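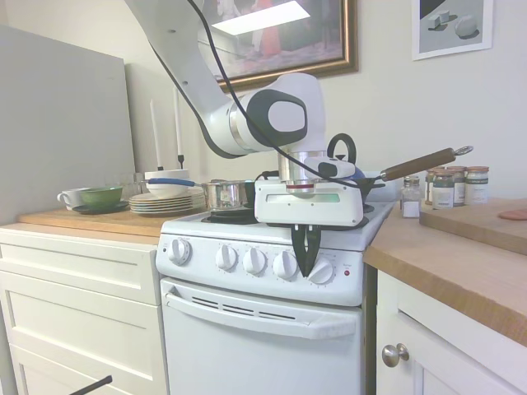

Cosmin Radu wrote in last week asking whether you really have to pull the coil burners off an old electric stove to clean it, or if wiping around them will do. Wiping around them is fine for a Tuesday. But if you cook as much as I do, the crud goes underneath, and then it smokes every time you boil water. So, Cosmin, let's take the thing apart!

It's an easy job and it cost me nothing, because everything was already under the sink.

What you need: dish soap, baking soda, a couple of old towels, a soft sponge, a toothbrush you don't love anymore, and a plastic scraper (mine is a Kelta, but an expired gift card works just as well).

Start by clearing the top

Turn every knob to off and let the coils go completely cold. Then move everything. I'm terrible about this – my pots pretty much live on the stove, and the kettle never goes home at all. Put them on the counter on a towel, and push any clean dishes well back first so they don't catch crumbs. Long handles should point toward the wall. I've hooked a frying pan with my sleeve more than once.

Now switch the stove off at the breaker. Please don't skip that one.

Lift out the coils

On most plug-in coils you raise the edge opposite the plug an inch or so and pull straight out. If it won't budge, wiggle it gently, and check your manual before you get rough with it (some coils are fixed and only tilt up). Don't soak them. A damp cloth is plenty, and keep the plug end dry. The baked-on stuff mostly burns off the next time you cook, so open a window.

I set mine down on the towel in the same layout they came out in, small ones and big ones in their own spots. Saves a lot of muttering later.

Soak the drip pans

Hot water, a good squirt of soap, 12 minutes. If they're really bad, spread on a paste of baking soda and water and leave it while you do the knobs. Scrub with the toothbrush and rinse. Dry them all the way, including the rim.

Knobs and panel

Many knobs pull straight off toward you. Wash them in warm soapy water and brush along the little pointer ridge, where the grease loves to sit. For the panel, wring the sponge out well and never spray cleaner right at it, or it can run in behind the knobs. White enamel shows every streak, so I go over it again with a dry towel. Do the oven door handle while you're there, all the way along the underside. Yuck, I know.

Put it back together

Pans first, then coils, pushed in until they sit flat. A coil that rocks isn't seated. Knobs on, all at off, breaker back on. Run each burner for a minute with nothing on it to dry out any dampness, and then the kettle can have its spot back.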